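4. Teaching a sorting task by remote control

This section covers recording demonstrations for a belt-and-bins job on the Pakano two-handed station. It assumes that the station has been installed and calibrated as set out in section 3, and that the glove set is paired. If the gloves have been used at another station in the meantime, pair them again before you start.

You will need two people for the first session. One wears the gloves (the operator). The other stands at the control desk with a hand free for the stop button (the supervisor). After the first session the supervisor may look after 2 stations at once, provided both stop buttons are within reach.

4.1 Before recording

1. Switch the belt to MANUAL at the control desk. It must not start by itself while someone is wearing the gloves.

2. Set the bins along the near side of the belt. Push them up to the floor marks. A bin that has crept out by a few centimetres will spoil a recording, as the drop position is learned along with everything else.

3. Decide which part goes in which bin and write it on the job sheet. Keep to it for the whole set. If you change your mind half way through, start a new set.

4. Open Wurico on the desk screen and choose New set. Give the set a name that includes the part type. Names such as "test" or "new" are accepted by the software but are a nuisance later.

5. Put on the gloves, right hand first. Open and close each hand slowly three times. The robot hands should follow with no visible delay. If a finger lags, see 4.5.

Caution: Do not reach over the belt while the gloves are live. To move a part by hand, press HOLD, wait for the amber light, and then go in.

4.2 The ready position

Every demonstration starts and ends in the ready position. Both hands are raised at the near rail, fingers extended towards the belt, with no part held. It need not be exact. Small differences from one recording to the next are useful — the robot has to cope with them in daily running.

Do not start with a hand down inside a bin. Recordings that begin this way are rejected at the checking stage.

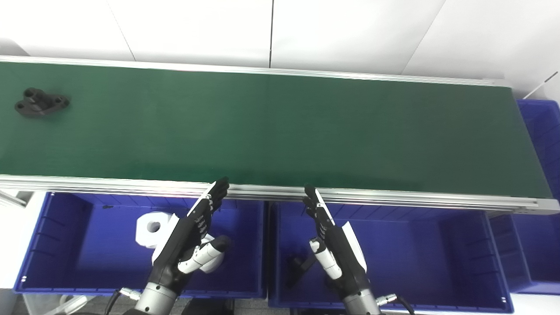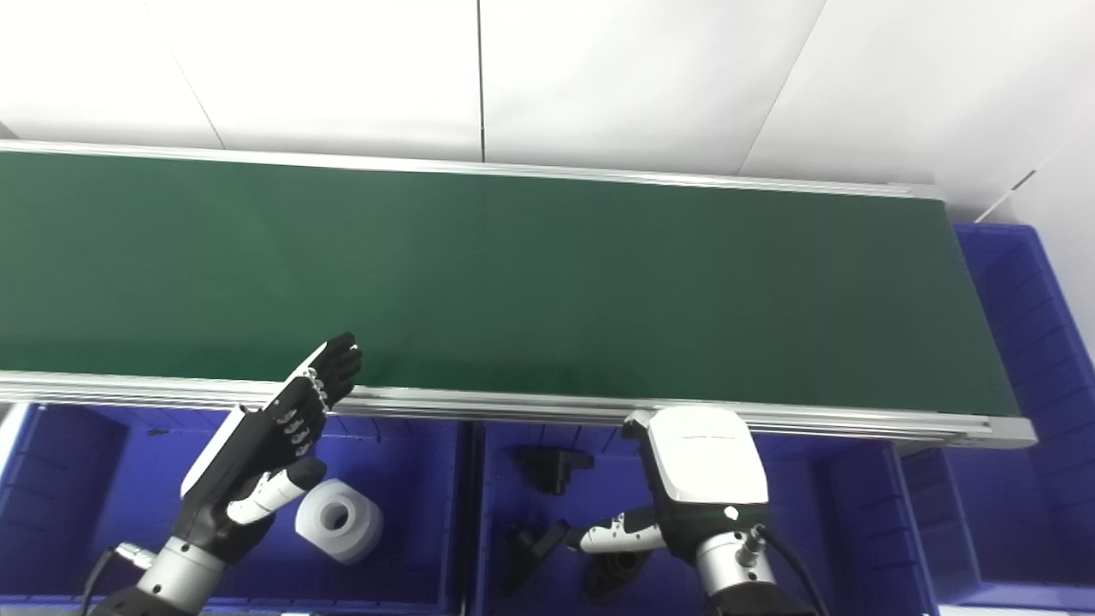

4.3 Recording a demonstration

1. Bring both hands to the ready position and hold still until you hear the first tone.

2. Ask the supervisor to send one part down the belt. Wait until the belt has stopped.

3. Pick up the part with whichever hand is nearer to the correct bin. Close the fingers fully before you lift. A part held by the fingertips alone tends to turn in the grip.

4. Carry the part over the near rail with clear space beneath it. Go up first, then across.

5. Lower the part into the bin and let go close to the floor of the bin. Do not drop it from rail height.

6. Return to the ready position and hold still until the second tone. The recording is now saved.

7. If you fumble, carry on and finish the job if you can. Tell the supervisor, who will mark the recording as RECOVERED. These are kept and used. Only discard a recording if a part has gone on the floor or a hand has struck the frame.

Record 6 demonstrations for each part type, then rest. Eight is the most that one operator should do without taking the gloves off. Tired operators cut corners on step 4 and the robot learns the short cut.

Note: Flanged parts may be placed either way up. Brackets should go down flat side first where you can manage it. Gearóid Madigan, who wrote the job sheets for the Wikholm line, asks for the bracket rule to be followed there without exception.

4.4 Checking the set

Play each recording back at half speed and look for three faults: a grip that closes before the hand has reached the part, a wrist that catches the rail, and a pause of more than a second over the bin. Mark these as WEAK. A set with more than 2 weak recordings should be topped up before it is sent for training.

The training store at Ghauri held 1,457 recordings in June, and most of those turned down had a fault in the first or last second. Check both ends with care.

4.5 If something goes wrong

A finger lags or does not move: take off the glove, check the plug at the wrist, and repeat step 5 of 4.1.

The hands drift while you are holding still: press HOLD, lower your arms, and choose Re-centre.

No second tone: one hand is outside the ready zone. Raise it slowly until the tone sounds.

HOLD will not release: the supervisor must clear it at the desk. If it sets again straight away, stop work and report the fault to Miroslava Šimek on the support line, quoting the set name.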